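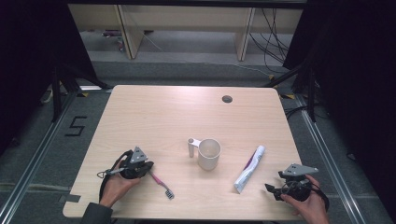 On the Vatesine list, a member wrote:

> Has anyone been through the small claims process at Brurnine lately? I've got a builder who took a deposit and never came back, and the registry tells me I need to file everything in one bundle, with page numbers. Do I really need a lawyer for this? The quote I got was more than half of what I'm owed.

List home Archive Threads By date Subscribe Help

Hi all,

I went through it in August, so it's fairly fresh. No, you don't need a lawyer, and at Brurnine most people on the claims list don't have one. I didn't, and I'm no great talker.

My dispute was with Jolano over a hot water system they put in and then wouldn't come back to fix. The amount was $681, which my brother-in-law thought was a silly sum to go to court over, but I was cross by then. Filing cost me $178 and I got it back at the end as part of the order. Do ask for it! You have to put it in the claim form, there's a box near the bottom of the second page that's easy to miss, and the registrar won't add it in for you.

About the bundle — they mean it. My first one got handed back over the counter as I'd stapled the invoices separately. What they want is one set for the court, one for the other side and one for you, same page numbers on all three, with a list at the front. I had 50 pages, which was too many. Half of it was text messages saying "any update?" and the magistrate never looked at those. She went straight to the quote, the receipt and my letter of demand. If you haven't sent a letter of demand yet, do that before you file, and give them a proper date to pay by. I used the form letter off the Smadi legal centre's website and just changed the names.

The hearing itself took no time. I was told to be there at 9.30 and got called a bit before noon, so take a book and some lunch. They send you off to a little room first to see if you can settle. We couldn't, but the couple before us came out with it all sorted and looked very pleased. Once you're in front of the magistrate it's mostly her asking questions and you answering. Don't talk over the other side, even when they're talking rubbish.

Getting paid was slower than winning. Jolano took another 6 weeks and I had to ring the registry twice about enforcement — there's a separate form and a separate fee for that, though I never had to lodge it in the end.

One thing I'm not sure of is whether a deposit with no work done goes on the same form as a faulty work claim. I'd ring and ask. The phone line is hopeless in the mornings but I always got through after 3.

Happy to send you my front page list off-list if you'd like to see how I set it out.

Cheers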